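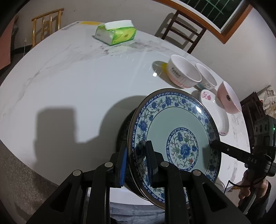
Plate handling station, decorated ware: staffing after changeover

Forum: Shop Floor Automation > Tableware and Ceramics
11 replies, 741 views

kilnside_ray
We are in the second month of moving plate and bowl handling at the end of the decorating line from manual to gripper. Two-finger parallel, blue rubber pads, rim grasp. The trials with people holding the grippers by hand are what we used to set the grasp points, and the cell now runs on those. Posting for input on staffing, mostly. Before the change we had 4 people per shift on sort and rack. The integrator's proposal (Hunix) says one. Management has asked me for a number by the end of August.

Current rate is 400 pieces an hour on flat plates. Bowls are slower and I don't have a figure I trust.

m_oduct
What is your regrasp rate on glazed rims? We had slip on glossy glaze until the pads were swapped on a fixed interval. The swap takes one person off the line for part of an hour. That labor was not in our proposal either.

kilnside_ray
Not logged separately. It is lumped in with "minor stop" in the HMI. I have asked for it to be split out.

Agathe Arnaud
I would not accept one per shift. At Dolulard we went to one and were back to two within the quarter. The station needed somebody to clear stops, and somebody else to look at the ware. Those are separate jobs. When the same person does both, inspection is what gets dropped, because a stopped cell has a light on it and a pinhole in the glaze does not.

tol_stack
Disagree. If inspection depends on a person standing at the rack, inspection is in the wrong place. Move it upstream, put a camera on it, and one operator is plenty. We run one operator across two cells.

Agathe Arnaud
What ware?

tol_stack
Plain white hotel plate.

Agathe Arnaud
Then it is a different job. On banded and floral decoration our vision system flagged good pieces all day. Small variations in a leaf or a petal edge are normal and a trained sorter passes them without a second look. We spent more time rechecking rejects than we saved.

tol_stack
Fair on decorated. I still say the answer is tuning the thresholds. Keeping two people there forever to cover for a badly taught camera is an expensive fix.

kilnside_ray
Ours is nearly all decorated. Floral rims, some with a center medallion, and a line of small bowls with printed text.

On the people side, since it came up: the sorters used to turn every piece over in their hands. They caught foot ring chips that way without it being written down anywhere. The gripper holds by the rim and never shows the back to anyone. Our foot chip complaints went up and it took a while to connect the two. The procedure never listed it as a check, so it didn't get carried over.

Rajkumari Nigam
I did the work instructions for a similar changeover. Suggestions, in the order I would do them:

1. Sit with each sorter for a full shift and write down every touch, including the ones they say are nothing.
2. Mark each touch as moved to the cell, moved upstream, or still manual.
3. Count the minutes in the last group. That is your headcount, plus stops and pad changes.
4. Settle the job grade before go-live. Ours changed from sorter to cell tender with no change in pay for seven months, and two of the best sorters transferred to glazing.

Item 4 cost us more than the pads did.

m_oduct
Seconding 4. Wrists and shoulders are better, though. Our sorters had a lot of strain complaints on the heavy chargers and those have dropped off.

kilnside_ray
Same here, fewer complaints. The other complaint is boredom. One of ours asked to go back on the manual bench for the short runs. We still do anything under 700 pieces by hand because teaching a new shape takes too long, so I said yes.

tol_stack
How long to teach a shape?

kilnside_ray
Most of a shift for a bowl. Plates are faster. Jireck quoted us on a quick-change finger set, but I haven't seen it run on anything with a thin rim.

Agathe Arnaud
Ask them for a run on your own ware, seconds included. And put two in your August number.

kilnside_ray
Going in with two plus a shared maintenance tech. Will post the regrasp figures once they are split out.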